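Lirkby – kit bras et planche à formes
Fiche de données, révision du 3/4/26
Rédaction : Seema Bhardwaj. Relecture : Pankaj Solanki.

Contenu
Le kit Lirkby, vendu par Clusport, comprend un bras à servomoteurs, sa pince et une planche à formes. La fiche couvre le jeu d'essais fourni avec le kit : 81 épisodes, enregistrés à l'établi. 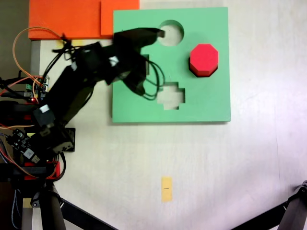

Fig. 1. Pince au-dessus de la planche verte, bloc rouge octogonal à droite.

Format
Un dossier par épisode : vidéo, positions articulaires, fichier texte avec la consigne. Les épisodes durent jusqu'à 40 secondes. Les vues ne sont pas recadrées.
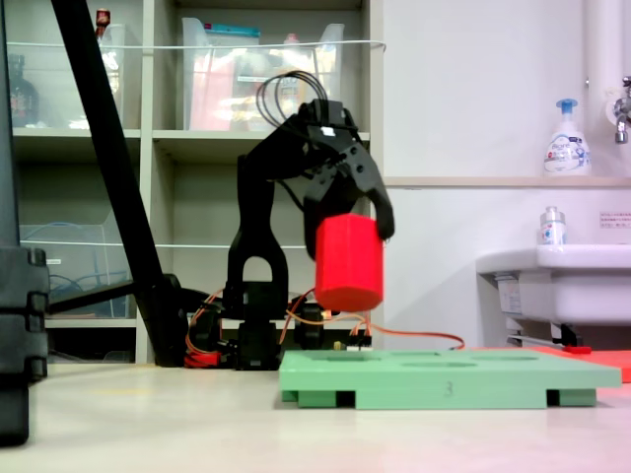

Lirkby, notice technique, p. 4

Utilisation
Lire d'abord le fichier de calibration, puis charger les épisodes dans l'ordre des dossiers. Le script de lecture est celui de Skater, sans modification. Les épisodes interrompus sont conservés et signalés dans l'index.

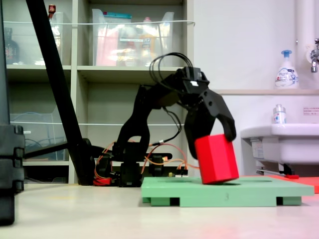 Le jeu ne contient aucune mesure d'effort. Pour juger d'une prise, il faut donc se fier à l'image, et un bloc penché entre les doigts, le haut vers la gauche, doit être annoté « incliné » même s'il touche presque la planche. Les annotations ont été faites par Thulani Rampersad.

Contact
Marietjie Shezi, support Clusport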